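Stories > Short Fiction > The Eighth Arm

The Stundo grippers came to Trallmont on a Monday, in a box that had been opened and taped shut again. I signed for them and put them next to the Gellex pair. My job that July was to say which pair we would buy. I had 3000 trials to run, half with each, and a form to fill in at the end.

I had been a night baker before this. I was hired because I could do the same thing with my hands for hours and not drift. The work was simple to explain. You held one gripper in each hand and did kitchen jobs with them. You picked up a spatula, put it on a stand, took it off again. The controller wrote down every move, and later an arm in another building would try to do what you had done.
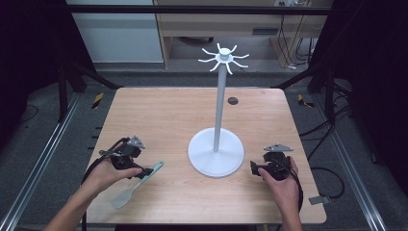 I did the Gellex half first. They were light and they closed fast, and by the second week I had stopped thinking about them. At lunch I would reach for my cup and be surprised that I had fingers. I wrote that on the form, under Comments, and then crossed it out.

The Stundo pair was slower. The jaws closed a little after I asked them to – not much, but I had to wait for them, and in the waiting I noticed things. I noticed that I held my breath before each grasp. I noticed that I always went to the same arm of the stand, the one closest to me, unless the sheet told me to use another.

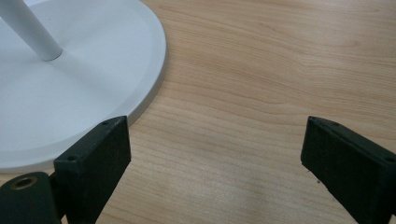 Trial 1000 went by without any trouble. Reviewing was the other half of the job, and I did it after four, when the building got quiet. The hand cameras saw very little of the room. They saw the two black fingers set wide apart, the bare wood between them, and a piece of the white base. After enough hours of it I could tell the fast pair from the slow pair with the numbers covered up. The view from the fast pair jumped. The view from the slow pair came in like someone entering a room where a child is asleep.

At trial 1067 I stopped. The sheet said arm 8, which was around the back and hard to reach. I had missed it twice that morning. I stood with both grippers up and did nothing, and the controller recorded me doing nothing.

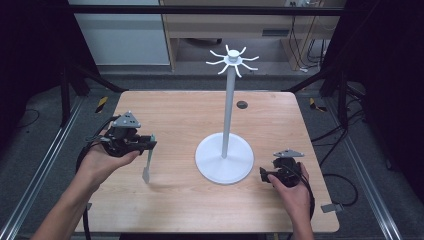
Both hands up, every arm of the stand still bare.

Then I went around the back, slowly, and hung the thing, and it stayed.

The arm in the other building ran on my data in the fall. It belonged to Sangkhawat, who were paying for all of this, and they sent us a recording. I watched it alone. It did the near arms well. When the sheet called for arm 8 it came up to the stand and stopped, with its jaws open, for as long as it takes to breathe in and out. Then it went around the back.

They asked if we knew what caused the delay. I said I would look into it. I had already sent in the form by then, with Stundo on the top line, and under Comments I had put that the slower jaws took some getting used to.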